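About Mavia

Sorting, packing and home organising, since October 2023
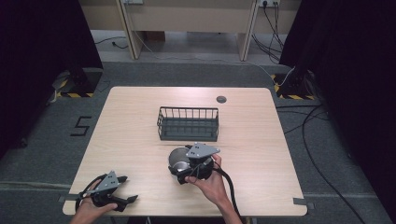 We sort out kitchens. Also desks, utility rooms, the cupboard under the stairs, the spare room that stopped being a spare room. Small firm, one unit behind the Liao building, one van. Most of the work starts at a table, wherever we are. Clear the top, put one container on it, then bring things over and decide. A dark grey wire basket in the middle of a light wooden top is all the kit you need for the first hour, plain rectangular thing, open at the top so you see what's gone in without lifting a lid. Shiny metal bits first, they're quick to decide on. Then everything else.

How we started

Mavia began as a weekend thing, helping friends of friends pack up before a move. Found that the packing was fine but the deciding was taking for ever. People had three colanders and no idea which one they liked. So we started going in a week before the boxes and doing the sorting first. Word got round. By the following July we had done 50 kitchens and given up our other jobs, a bit nervously.

What we do

Kitchen sort. One visit, usually a morning and a bit. Every drawer and cupboard out, wiped, sorted, back in. You keep what you use. The rest goes in bags for the charity shop and we take those away the same day.

Pre-move sort and pack. Two visits. Sort on the first, pack on the second, boxes labelled on the side AND the top (learnt that one the hard way). We don't do the removal itself but we work happily alongside whoever you've booked.

Office tidy. Small offices only, up to 7 desks. Kitchenette included, and yes we will deal with the mug shelf.

Workshops. New this year. Groups come to us and practise sorting with real household stuff, pans, bowls, cutlery, tins, the lot. Good for people moving into their first place. Schools and colleges, ask about a group rate.

How we work

One table at a time. One basket at a time. If the basket is full, stop and put those things away before starting the next lot. Sounds slow, is quicker.

We don't throw anything out without asking. Not a lid, not a takeaway tub.

We don't sell you storage. If you've already got boxes and baskets in the loft we'll use those. If you do need something, we lend wire baskets out for a month free, from our Jorkus set, and you can buy them after or hand them back. No pressure either way. We have 130 of the things so we won't run out.

Why wire? People always ask. Crumbs fall out, you can see in from the side, and it goes in the bath for a scrub. Not so good for teaspoons. Use a tray for teaspoons.

The unit

Open for drop-offs and for workshop bookings. Grey carpet, wooden tables, kettle. Parking is round the back, mind the kerb. The door marked Vastetti is next door, they make blinds and are very patient about our visitors knocking, but please try ours first.

Prices

Kitchen sort is £300 for a normal sized kitchen, that includes the charity run. Everything else is quoted after a quick call, becuase no two houses are alike and we'd only be guessing. Workshop places are on the bookings page when there are dates up.

If money is tight, get in touch anyway. We keep one slot a month at whatever you can manage.

Where we go

Anywhere within an hours drive of the unit. A bit further for a pre-move job if you can be flexible with start times.

Getting in touch

Use the form, or ring and leave a message, we're usually up to the elbows in somebody's pan drawer and will call back in the evening. Photos of the worst cupboard are helpful. Please don't tidy it first.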